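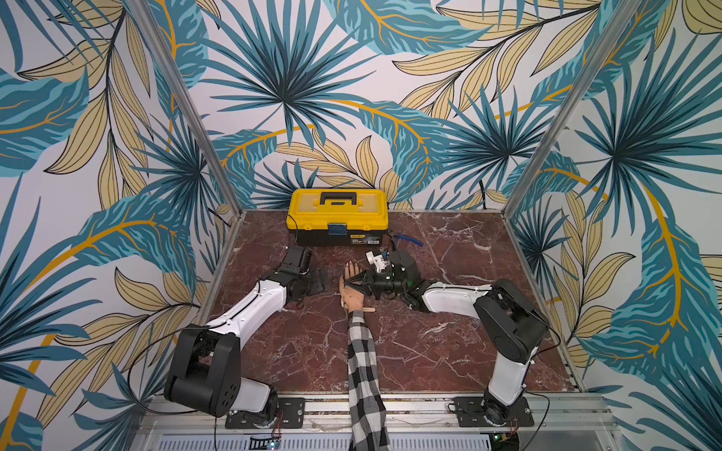

**Ticket:** Overflight reports missing from evening export
**Opened by:** Flodell monitoring office, Brelholm
**Product:** Liluscombe track viewer, release 13
**Priority:** High
**Status:** Resolved, one item left open

**Problem as reported**

The Brelholm office logs aircraft that cross the ceasefire line along the Ung. Reports go into Liluscombe and are exported at 2000 local time for the joint mission. In September the evening export began leaving out crossings that the duty desk could see on screen. Both delegations get the export, and one of them complained that its own aircraft were listed and the other side's were not. We need this fixed before the next joint meeting.

**Environment**

- Radar feed from the Ung hill site, plus typed reports from the ground posts
- Export filter: any track above the river corridor, at or below 4000 feet
- Viewer and export server on separate machines
- No network changes that we know of

**Log**

*08:40.* Compared the on-screen list with the last export. The missing tracks all came from typed reports. Radar tracks were complete.

*09:15.* Restarted the export service and ran a manual export. Same result. Cleared the cache and ran it again. Same result.

*09:50.* Checked user permissions on the typed reports. The export account can read all of them. Not a permissions problem.

*10:30.* Opened a missing report in the raw table. The post had entered the altitude in feet, but the unit field was blank. Release 13 treats a blank unit as meters. A helicopter reported at 2000 was stored as 2000 meters, converted to well over the ceiling, and dropped by the filter. The viewer doesn't convert, so the desk still saw it as normal.

*11:05.* Confirmed with the previous release on the test machine. A blank unit there was read as feet. The change is not in the release notes we were given.

*11:40.* This also explains the complaint. The posts on the west bank use an older form with no unit box, so it was their sightings that were lost. The filter did not sort by side. 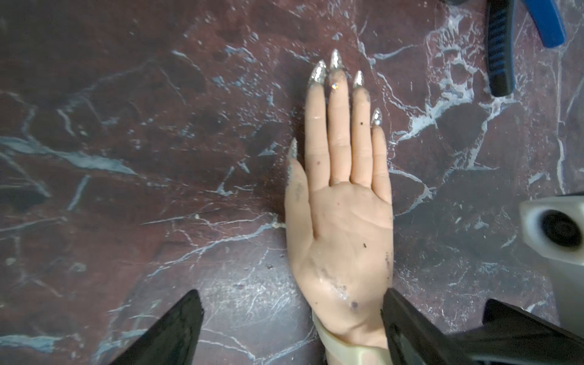

*13:20.* Set the default unit to feet on the export server and reran one evening's reports. The dropped tracks came back, but several from the same patrol now showed a shared starting point at the south end of the corridor. For anyone trying to reproduce it, the plot looks like the mannequin hand lying palm-up on the tabletop: the tracks go up from one base, four of them close together, and one angles out to the left like the thumb. The angled track is a real turn toward the west bank. The shared base is wrong, and comes from the viewer filling in a missing first position with the post's own coordinates.

*14:10.* Turned off "complete partial tracks" in the viewer settings. Tracks now begin at the first observed position.

*15:00.* Found duplicates where a post and the radar reported the same aircraft. The merge window was set to 60 seconds, too short for reports that come in by voice and are typed afterward. Left as is for now. Changing it would affect figures already sent to the mission.

*20:05.* Scheduled export ran with the new settings. Checked against the desk list line by line. All reports present, altitudes correct.

**Fix applied**

1. Default altitude unit set to feet on the export server.
2. Partial track completion turned off.
3. West bank posts told to write "ft" after the number until they have the new form.

**Still open**

Merge window. Flodell to decide whether past exports should be reissued with duplicates removed. Please don't change the setting on the live server before then. The corrected September exports are in the shared folder under "reissue," and the originals have been kept.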